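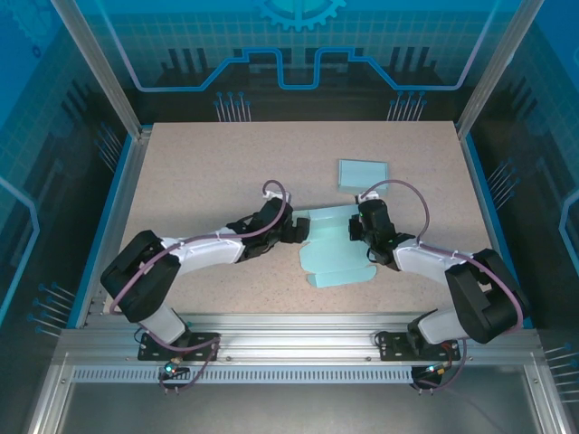

The two-arm bench at Orkotus, with a box blank laid out between the grippers.

Workshop > Get Involved > Calls for Participants

Search the workshop site Go

Wanted: patient people to help teach two arms to fold a box

Hello from the Orkotus shared workshop in Beltdale! We are looking for a few new people to join the folding bench, and we would love to hear from you whether you have built robots before or have only ever put together a bookcase.

The bench is a pair of arms, white and black, mounted side by side on an aluminum rail and looking out over a speckled tabletop. We have been building it up on Saturdays and on whatever weeknights we could borrow from the woodturners, and it has reached the point where the arms need people more than they need parts. The job we have picked for them is folding small light blue cardboard boxes out of flat blanks. It sounds like nothing at all. Then you try to do it with two grippers and no fingertips, and you find yourself thinking about tabs in the shower.

What you would be doing

Most of an evening at the bench is guiding the arms through one fold at a time, saving the run, putting down a fresh blank and going again. Some people like to take one corner and work at it all night until it feels right. Others would sooner try the whole box badly from start to finish and then go back over the bad bits. Both are welcome, and we try to pair one of each.

There is plenty to do away from the arms too. Somebody has to sort the blanks, write up the log (a sentence or two per run is fine, but please do write it in words you will understand next month), and keep the cables tidy. The purple cables loop over the arms and need enough slack to follow every move without catching on anything, and getting that right is a small craft of its own. If you are handy with a soldering iron, say so in your note and you will be very popular.

Part of the wiring is still open under the rail, where the little boards hang below the arm bases. We want it in a proper housing by the end of August, and anyone who enjoys designing brackets could more or less have that project to themselves.
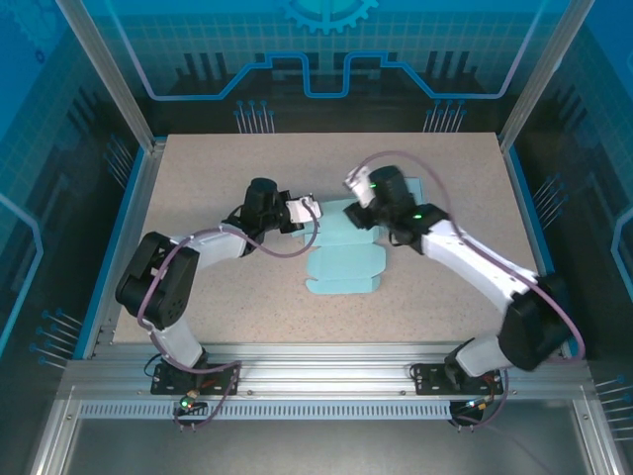 Who we would like to hear from

You need to be 16 or over, able to give us one evening a week or a Saturday morning, and willing to do the same thing many times without getting cross with it. Programming is useful but we can teach you what you need. A background in sewing, origami, bookbinding or packing gift boxes in a shop would be every bit as interesting to us - our best advice on creases so far came from a retired dressmaker.

We ask new people to stay for at least 3 months. The first couple of weeks go by in just learning how the arms like to be moved, and it seems a shame to leave right when it starts to be fun.

What you get

These are unpaid places, and we want to be plain about that. In return you get free membership of the workshop for as long as you are on the bench, which includes the laser cutter and the big bandsaw once you have done the safety talk. You also get tea, good company, and a share of whatever is in the biscuit tin. We can put $50 toward travel for anyone coming in from Drarkgate or farther out, so please ask.

How to apply

Send a short note to Bláthnaid Nic Aodha, who runs the folding bench, at the workshop office in the Hsu Building. You can drop it through the door or leave a message on extension 2801. If that one is busy, try 2851, which rings by the kiln and usually gets picked up in the end. Tell us which evenings suit you and one thing you have made or mended, however small.

If you would like a look before you decide, come by on Saturday at 10 in the morning. Ring the side bell, and wear closed shoes if you want to come through to the workshop floor.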